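Hesonton House Reading Room
Progress report to the Ralletti Fund, second period
Prepared by Elmarie Ngcobo, 2/17/18

You asked for a plain account of where the stair and ground floor work stands, so I'll start with the part I like least. The schedule we gave you in the application was too hopeful, and I said as much when it was drafted. The ground floor is open for use. The stair is still waiting on its second inspection, and I would not count on the upper reading room before the end of March.

Spending to date is 68 percent of the grant. Hukell, the joinery firm, has sent 2 invoices and both are paid. A third has been promised and I have asked Anel Joubert to hold it until the inspector has signed. Hukell believes the work is finished. I believe the inspector will have an opinion on that.

On the spiral stair itself, the decision was to repair and keep the wooden treads, against a cheaper bid to replace the whole thing in steel. I was outvoted, and I'll admit the wood looks well now that the old brown paint is off. The handrail was sanded and oiled along its full curve. Looks were never my worry, though. Two of the treads creaked before the work and one of them still does. Hukell says it will settle — I have heard that before from other firms about other floors.

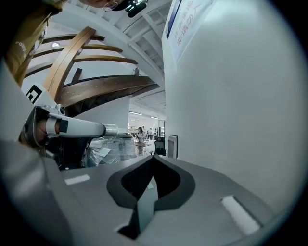
The noise question is also open. Mpho Mokgethi ran a short survey of people using the ground floor and reported that most were "satisfied" with the sound level. The form offered satisfied, very satisfied and no opinion. I have asked for it to be done again with a wider choice of answers, and I would ask you to disregard the first results until then.

Visitor numbers stand at 237 signed entries in the door book for the period. Charmaine Mabaso thinks the real figure is higher, as regulars stop signing after a while. She may be right, but I can't report people who didn't sign.

Bongani Lekota has priced a rubber edging for the treads from Bùi. The sample grips well enough. Whether the glue will hold on oiled wood is another matter, and I want a trial on the bottom 3 steps before we order the rest. The cost would come out of the contingency line, which we have not touched so far.

We are not asking for more money this time. We do ask that the final payment date be moved back until the inspection report is in hand. A copy will be sent to you when we receive it, whatever it says.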